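Shop > Cells and stations > Cloth handling > Plavwood Folding Station

Search parts, manuals and kits

6 min read

Plavwood Folding Station, single arm

I've been selling and looking after the Plavwood for long enough now that I answer the same handful of emails every month, so I've rewritten this page to cover what you get, how I set mine up, and what I do to keep it running. If you only want the price list, Sille Thorlacius has it and she's much faster at replying than I am.

The short version: the Plavwood is a one-arm cell for picking up, lifting and laying out cloth. Shirts, towels, napkins, that kind of thing. It's meant for labs, training rooms and small shops that want to work on soft goods without buying a whole line. It is slow and careful and it takes up less room than a desk and two chairs. I love it, so take what follows with that in mind!

What's in the crate

The crate holds the pine table top, the leg set (packed flat), the clamp stand for the side camera, the camera bracket, a bag of knob screws, the cable kit and a spare set of fingers. The arm ships separately and usually turns up a day or so after the crate. You can order the whole thing without an arm if you already have one, but please write to me first so I can check that your base plate lines up with our holes. Deming Mao once drilled his own and we ended up sending him a new top.

The crate is 152 pounds with everything in it. Get a second person. The top is awkward more than heavy, and the corners dent if you stand it on end on concrete.

Setting up the arm

Bolt the base down before you plug in anything at all. I tighten the bolts in a cross pattern by hand, go around again with the wrench, then leave it overnight and check them in the morning. Wood gives a little under the plate and one of the bolts always takes another quarter turn.

Next comes the cable, and this is where most of my support email comes from. The gripper cable runs along the outside of the arm and it needs slack. People see it hanging in a loop and want to tidy it up with zip ties – please don't! A cable that's snug with the arm folded is going to be tight with the arm stretched out, and the strain all goes into the plug at the wrist. I leave a loop under the forearm, then I run the arm by hand through its whole reach at the lowest speed and watch the loop the entire time. If it catches on anything, move it. If it hangs low enough to drag on the cloth, take a little out and run it again.

Now the fingers. They close on a pinch setting that you can change from the panel, and I keep mine lower than the default. For a first test I use a single layer of something soft, pick it up by a corner and raise it just enough to leave the table. You want the fabric to hang from the tips in a peak. If it slides out, go up one step and try again. If you see a shiny mark on the fabric afterward, you went too far.

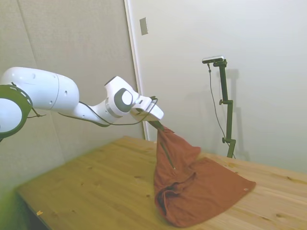

Corner pick on the pine top, with the side camera on its clamp stand across the table.

Start with a plain color if you can. I know everybody wants to try their striped rugby shirt on day one, and it will work in the end, but it's much easier to see folds and seams when you're learning what a good pick looks like. Avoid anything close to the color of the pine, too. I spent a very silly afternoon with a cream towel before Gun-woo Cheon walked past and asked me why I was doing that.

The camera stand

The stand goes on the far side of the table, facing the arm. It has clamp joints that you loosen by the knob screws. Set the height first and the tilt second, or you'll be doing both twice. Finger tight is plenty. Let the camera cable drop straight down beside the stand, and leave enough free at the top that the bracket can be tilted without tugging on it.

Once it's where you want it, put a pencil mark on the post at each clamp. That costs you nothing and it means that when someone bumps it (someone will bump it) you're back in a minute. After any bump, run the alignment check again even if it looks fine. In August I skipped that step, and I lost most of a morning to picks that landed a finger's width off.

Looking after it

My own list, the one taped inside the cupboard door:

Every day, wipe the top with a dry cloth and pick off lint, thread ends and bits. Wipe the fingertips as well. Lint on the pads is the main reason a pick that worked in the morning stops working after lunch.

Every week, check the base bolts, look along the gripper cable for flat spots or scuffs, and give the wrist plug a gentle wiggle with the power off. It shouldn't move.

Every 2 months, swap the finger pads. They're part 411 and they come in a bag with the tiny screws, which you will drop, so work over a tray. Raed Akl does his over a baking sheet and I've copied him ever since.

Don't oil the pine. I've been asked a lot. Oil gets into the fabric, then onto the pads, and then you're cleaning everything with the wrong cleaner at nine at night. If the surface gets rough, a light pass with fine sandpaper along the grain is enough, and brush all the dust off before you put cloth on it again.

When it won't grip

Go through it in this order, please, before you write to me. Power off, wipe the pads, power on. Check the cable at the wrist. Drop a test cloth flat and try a corner. Still nothing? Put in new pads. If new pads don't fix it, the gripper needs to come back to the bench, and Cyrill Zaugg will send you a loaner if he has one on the shelf. Put your order number in the box. He gets very grumpy about boxes without order numbers and I can't say I blame him.

Replacement gripper cable is part 571. Order the cable and the strain clip together – the old clip never goes back on properly.

Ordering and shipping

We ship from the Huvelgate workshop. Dondby carries pads, cables and knob screws if you'd like them sooner, but they don't stock tops or stands. The Østergaard stand fits our table with no changes, and a few customers like it better for taller cameras. I still prefer ours, mostly for the clamps.

Tops are cut to order and the grain and knots are different on every one. If you want a very plain board, say so in the notes and I'll see what's in the rack.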